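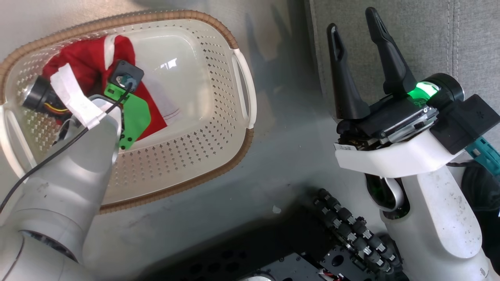 Prestbridge software firm Curum has released version 2 of Stotow, its motion planner for two-armed robots, and says the update all but ends the dithering that has dogged household tasks such as sorting laundry. The evidence so far is thinner than the press release.

The company says Stotow now replans both arms together, where the earlier version planned one and made the other wait. It reports 574 trials on clothing and baskets, with a planning time of 100 milliseconds per move. What it hasn't published is how many of those trials ended with the garment where it was supposed to be.

"Fast planning is lovely, but cloth doesn't care," said Derek Lambert, who runs a small automation consultancy and has tested earlier releases. "If the perception side gets the edge of a shirt wrong, you've just planned a very quick miss."

Curum's head of software, Fulgencio Cuautle, said failure figures would come "in due course" and that perception was being handled separately, under a licence with Snorradóttir. He wouldn't say whether a person had stepped in during any of the trials - a fair question, given that the first release needed manual resets.

Nine labs have early access. The planner goes on general sale in January, with pricing still to be announced.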